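양팔 로봇 작업대 요령: 바구니의 귤을 투명 용기로 옮기는 과제

정리: Leonilde Mota, Duangjai Sukprasert
최종 수정: 2020년 1월 10일

본 문서는 과일 옮겨 담기 과제의 시연 수집과 정책 평가에서 반복 적용하는 준비 요령을 모은 것이다. 대상은 알루미늄 레일에 팔 두 개를 고정한 탁상형 작업대이며, 그리퍼는 평행 조 방식, 손목 카메라는 팔마다 하나씩 쓴다. 팔의 영점 보정과 통신 설정은 Netbridge 설치 문서를 따르고 여기서는 다루지 않는다.

1. 과일 고르기

귤은 크기가 고른 것을 고른다. 조 최대 개방 폭의 8할을 넘는 과일은 접근 각도 오차를 흡수할 여유가 없으므로 제외한다. 껍질이 들뜬 귤은 집을 때 변형이 커서 파지력 값이 흔들린다. 단, 시험용 묶음에는 들뜬 귤을 일부러 섞는다. 학습용과 시험용은 상자를 따로 두고 서로 바꾸지 않는다.

실온에 30분 이상 둔 뒤 마른 천으로 닦아 사용한다. 냉장 상태로 바로 쓰면 표면에 물기가 맺혀 마찰 조건이 회차마다 달라진다.

2. 바닥과 벽

바닥재는 무광에 가까운 회색 계열을 쓴다. 주황색 과일과 색상 차이가 크고, 투명 용기의 테두리 반사도 어느 정도 남는다. 벽은 세 면을 둘러 배경 변화를 차단한다. 레일 홈에 쌓이는 부스러기는 주 1회 솔로 제거한다. 진공청소기는 배선을 당기므로 쓰지 않는다.

3. 초기 배치

바구니는 뒷벽 가까이에, 투명 용기는 그보다 앞쪽 바닥에 둔다. 바구니 안 과일은 한 알을 떼어 놓고 두 알을 붙여 놓는 배치를 기본형으로 한다. 붙은 두 알은 조가 사이로 들어갈 틈이 부족하여 실패가 집중되는 조건이며, 방법 간 차이도 이 조건에서 가장 크게 나타난다.

고정 카메라 시점의 작업대와 손목 카메라 시점의 근접 화면:

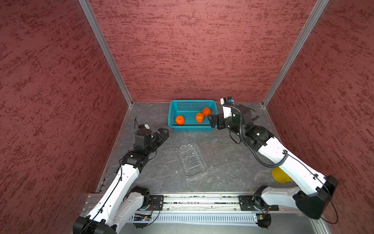
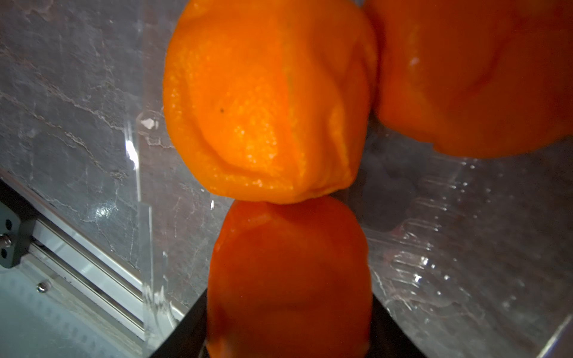
4. 투명 물체 다루기

투명 용기는 고정 카메라에서 윤곽이 거의 사라진다. 다음 순서로 조정한다.

- 조명을 한쪽으로 치우치게 두어 용기 테두리에 반사선이 생기게 한다.
- 테두리 반사선이 보이지 않으면 용기를 돌리지 말고 조명 각도를 바꾼다. 용기 방향은 실험 변수로 기록된다.
- 아크릴 면의 물방울과 얼룩은 극세사 천으로 한 방향으로 닦는다. 알코올은 미세 균열을 만들 수 있으므로 물만 쓴다.
- 색 테이프로 테두리를 표시하지 않는다. 정책이 용기 대신 테이프를 학습한다.

5. 손목 카메라 점검

근접 거리에서는 과일이 화면 대부분을 차지한다. 초점이 맞는 거리를 먼저 정하고, 그보다 가까운 구간의 흐림은 허용한다. 자동 노출은 끈다. 주황색 면적이 커지는 순간 노출이 바뀌면 껍질의 색이 회차마다 다르게 기록된다. 조 끝이 화면 아래쪽에 들어오는지도 확인한다. 들어오지 않으면 브래킷 나사를 풀어 각도를 낮춘다.

케이블은 팔을 끝까지 뻗은 자세에서 길이를 잡는다. 접은 자세에서 맞추면 뻗을 때 커넥터가 빠진다. 고정 클립은 관절을 건너뛰어 링크 위에만 단다.

6. 시연 수집

회차당 과일 세 알, 제한 시간은 33초로 한다. 조작자는 다섯 회차마다 교대한다. 교대 없이 계속하면 후반 회차의 접근 속도가 빨라져 궤적 분포가 치우친다. 실패 회차도 지우지 않고 별도 폴더에 보관한다. 파일명에는 배치 번호와 조작자 기호만 넣는다.

7. 평가와 결과

비교한 방법은 두 가지이다. 기준 방법은 고정 카메라 영상만 입력으로 쓰고, Zekurus 설정은 손목 영상 두 개를 추가한다. 배치마다 30회씩 시행하였고, 과일 세 알이 모두 용기 안에 놓인 경우만 성공으로 셌다.

떨어져 있는 한 알을 집는 단계에서는 두 방법의 차이가 작았다. 붙은 두 알에서는 Zekurus 설정의 성공 횟수가 기준 방법보다 8회 많았다. 용기에 내려놓는 단계의 실패는 두 방법 모두 테두리 충돌이 주된 원인이었으며, 놓는 높이를 5 mm 올린 뒤 감소하였다. 높이를 더 올리면 과일이 굴러 용기를 벗어난다.

회차 사이에 과일 상태가 변하는 문제는 남아 있다. 같은 귤을 오래 쓰면 껍질이 물러져 파지가 오히려 쉬워지므로, 후반에 평가한 방법이 유리해진다. 두 방법을 번갈아 시행하고 과일은 배치가 바뀔 때 전량 교체한다. 모형 과일을 쓴 재시험은 4월에 진행할 예정이다.

8. 마무리

전원을 내리기 전에 두 팔을 대기 자세로 보낸다. 조는 벌린 상태로 둔다. 쓰고 난 귤은 작업대에 남기지 않으며 먹지 않는다. 바구니는 구멍에 낀 껍질 조각까지 씻어 엎어 말린다.

문의: Vastolia 조작 연구실 | © 2020 Vastolia | 맨 위로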